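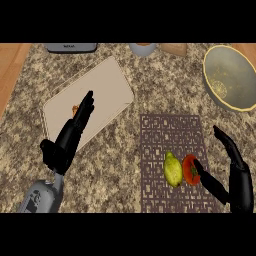

Granite worktop with wood showing at the upper corners

How to keep a migraine diary

Start a new line each time an attack begins. Write down the time, where the pain is, and any warning signs such as zigzag lines or numb fingers. Score the pain out of ten, then score it again after 60 minutes.

Note any tablets taken, with the dose. Add what you ate, how you slept and, if it applies, the day of your cycle.

Keep going for at least 2 months, including the days without pain, and take the diary to your GP.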